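Stop Tuning the Grasp Network

Most teams I review spend their time on the grasp model and leave the planner's stop conditions as constants in a config file. I think this is backwards for shelf and rack work.

At Gosden we logged 398 can picks in September. Detection was wrong in three of them. Nearly all the other failures came from the approach: the planner treated the final few centimeters as free space and closed on a timer. 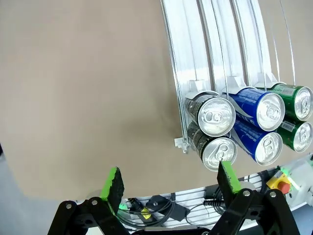 A gravity-fed lane makes this worse. Take the front can and the one behind it moves, so the scene model is stale the moment the pick succeeds. A planner that caches the scene for a full cycle will plan the next approach against a can that has shifted. We now invalidate the lane on every lift and replan from the wrist view. It costs about 4 ms, and the code is short.

Ea Thoroddsen argues that a better policy would learn all this. Maybe so — but I can't step through a policy in a debugger, and I can step through a state machine.

Related
Workamura's planner API, reviewed
Timeouts are not contact detection

Comments
Ragnvald Strömberg: How do you handle a jammed lane?
lanefeed: Same result on our Zundness cell. Replan cost was higher.

Contact | © Lindqvist | Back to top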